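Workshop notebook, Grarkcombe
May, moulded shells, sorting and laying out
Kept by Somtochukwu Okoro

09:10. Started on the black shells for the Nogueira job. Order is for 800, the delivery note says 883, and Maxence Bailly thinks the extra 83 are the spares we asked for in the spring. I have written to Girnamine to check. Until they answer, book in 883 and leave the invoice alone.

The white bin is on the carpet by the yellow shelving. Shells went in on top of the brown cardboard boxes, which is bad practice as they end up leaning on each other and the flanges take the weight. Boxes should come out first next time. Looked at three for shape before moving on: rounded end, ridge down the length, flange along the edges of the one lying tilted. Drawing 332 shows the same.

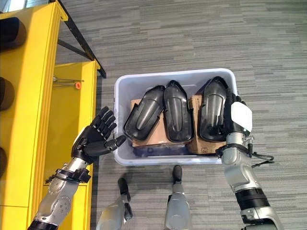 Laying out on the yellow table

10:40. Parts go on the table one at a time, spaced so they don't touch. The surface is glossy and shows up dust, so wipe it before each batch. Use the blue cloths, the white ones shed.

Sun comes across the curved side of the table in the morning and makes the black hard to judge. Scuffs vanish in the glare and come back in the shade. I have been doing the surface check at the shaded end, upper right as you stand at the long edge, and would like everyone to do the same so that our notes agree.

The notched part lies flat with no help. The tall one with the stepped profile I would rather have held while it is looked over. Maxence wants a foam cradle for it. Jultent have one in their list at 3540 for the set, too much for one job. We can cut our own from the offcuts under the bench.

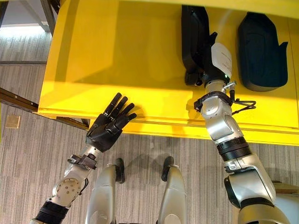 Last changed: May, 16:25, by S. Okoro

Afternoon. Girnamine rang back and the 83 are spares, no charge. Marked on the delivery note.

Rejects so far: two, both with a nick in the rim. Put aside in a labelled bag for Maxence to see before they go back.

Still to do: take the boxes out of the bin, find the second roll of labels, cut a trial cradle and try it with the tall part.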